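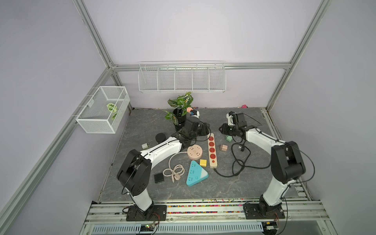 Lists > Fomum > Bench and Storage > Thread view
Previous | Next | Index | Reply

Re: wire shelf baskets on extrusion, spacing and load

On Tuesday a list member wrote:
> We are fitting wire baskets to the back and side of a small work
> enclosure, aluminum extrusion all round. Two questions. Does the
> long shelf type need a third fixing in the middle, and is it worth
> buying the divided version? The Kavance one comes either way. It
> will hold plug adapters, short leads and a few small toys.

On fixings: our long basket is 700 mm and hangs just under the rear horizontal beam on two brackets. I loaded it with 3 kg spread evenly and saw no sag worth measuring. With the same weight in the center compartment it dropped slightly, so add the middle bracket if you plan to keep adapters there.

Buy the divided one. Short leads migrate in an open basket and end up in one knot.

For the side, use a mesh box clipped to the rail. Ours is 230 mm long and 80 mm deep. Check the clips after a week – the Surdu clips loosen on a sloping rail, the Predico ones have held so far. Mesh also lets small beads through, so put those in a lidded tub.

If you keep a potted plant on the board, stand it near the back center and leave clearance under the shelf. Leaves get caught in the wire when the basket is lifted off.

What slot width is your extrusion? The bracket choice depends on it.

2 replies | 0 shares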